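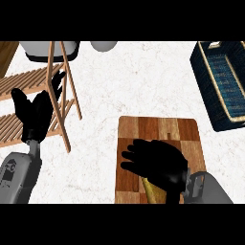

Hatik is a subscription service for people who train robots to work with their hands and would like to make their mistakes in software first. It supplies rendered rooms, mostly kitchens, along with a pair of simulated arms and a library of household objects, and it runs either on the customer's own computers or on machines rented by the hour. The kitchen worktop is the one most new customers open first. It is white marble, with a slatted wooden rack under the reach of one black hand and a checkerboard cutting board under the other, and a navy woven basket set back in the corner. The clutter is deliberate. A robot that has learned to pick things up from a bare table tends to go wrong as soon as there is something else on it.

The company behind it, Cornow, started out making fixtures for factory arms and moved into software when its customers began asking for somewhere to test two hands at once. Hatik has been on sale since July. We were given full access to it for 18 days, with no conditions attached, and used it in the way a small workshop might: one person who knew the subject well, one who did not, and a computer that was good but not new.

Setting up took most of a morning. The installer is large and does not say much while it is working. Once it has finished, the customer picks a room, picks a pair of arms and picks a task. A task is a short written instruction, such as moving an object to the board or lifting something off a rack, with a set of rules that decide whether the job has been done. Hatik then fills the room with objects and places them differently each time the task is run.

The object library has 561 items at present. They cover what you would expect to find in a home kitchen, with a fair number of things from a workshop and a smaller group from an office. Quality varies. The wooden items are good, with believable grain and sensible weight. Cloth is poor. A tea towel dropped over the side of a bowl hung stiffly and then slid off in one piece, and Cornow's own notes advise against using cloth for anything that matters until the next release.

Each item comes with a weight, a friction value and a centre of balance, all of which can be changed. We changed them often. The default friction on glazed crockery seemed too high to us, so that a hand could lift a plate with a grip that would fail on a real one. Lowering the value brought the results closer to what we saw on the bench. It would be better if the defaults were right, but at least the setting is easy to find.

The hands are the main reason to consider Hatik over cheaper services. Plenty of simulators handle a two-pronged gripper well. A hand with a thumb and fingers is much harder, as it can touch an object in many places at the same time, and each of those contacts has to be worked out many times a second. Hatik slows down when this happens. It does not fall over, which an older package we have used did regularly. With both hands in contact with objects, our computer ran the kitchen a little slower than real time. With one hand idle, it ran faster than real time.

There are two ways to drive the arms. The first is to write a control program, or bring one that already exists, and let it run. The second is to steer the arms yourself with a pair of tracked gloves and record what you do, so that the recordings can be used as training material later. The gloves are sold separately by Onton, and Hatik supports two of its models. We borrowed the cheaper pair.

Steering is tiring. There is no feeling in the fingertips, so the operator has to judge every grasp by eye, and the view on a flat screen gives little sense of depth. Most of our early attempts ended with a hand closing just in front of the object. A headset helps a good deal and Hatik supports most of the common ones, although the text in the menus is too small to read comfortably in any that we tried. After a few days our less experienced tester was making clean recordings of simple jobs. Anything that needed both hands on the same object took longer to learn.

Haris Todorova runs training for Suvarna, a contract laboratory that has used Hatik since its first month. Her team makes the bulk of its recordings in simulation and then checks a smaller set on real arms.

"We had one real kitchen and a queue for it," she says. "Now people practise on the software and only book the kitchen when they have something worth trying. We break less. We still break things."

She is less pleased with the way Hatik handles recordings. Each is saved as a separate folder with its own copy of the room, and these fill a disk quickly. There is a tool for joining them together, but it has to be run from a command line and it gives no warning if one of the recordings is damaged. Suvarna wrote its own replacement. Cornow says that a better version is being tested, though it would not give a date.

How well any of this carries over to a real robot is the question most buyers will want answered, and it is the one that a short review can answer least. We trained a simple pick-and-place routine in the kitchen and moved it to a pair of arms on a bench, with a board and a few groceries. It managed light, solid objects without further work. It was unreliable with anything soft and hopeless with anything shiny, as the bench cameras saw reflections that the rendered room had not prepared it for. Hatik can vary the lighting and the surface finishes from run to run, and turning this on improved matters. It is off by default. We would suggest turning it on at the start.

The documentation is clear for the first few hours and thin after that. The pages on building your own room stop short of explaining how to make a door or a drawer that opens properly, and we had to ask. Support replied within a day each time, and the answers came from people who plainly used the product. There is also a forum, which is small and polite.

Hatik is sold in 4 tiers. The lowest is free for students and limits the user to one room and short recordings. The next is meant for small teams and is the one we would expect most readers to look at. The upper tiers add rented computing time and help with building custom rooms. All of the paid tiers are billed by the month and can be cancelled, and recordings remain the customer's property afterwards. The file format is open, so they can be read without Hatik installed.

The small-team tier includes 7 rooms. Besides the kitchens there are a workshop, a laundry room and a plain office with a desk. The laundry room is the weakest, given the trouble with cloth, and we did little with it. The workshop is good and deserves more objects.

A team that already has real arms with fingered hands, and not enough time on them, should find the monthly fee easy to justify. A team using simple grippers can get most of what it needs for less elsewhere. Anyone planning to record by hand should add the price of the gloves and a headset before comparing costs, and should allow a week for the operators to get used to them. The next release is due in July and is meant to include the new cloth model.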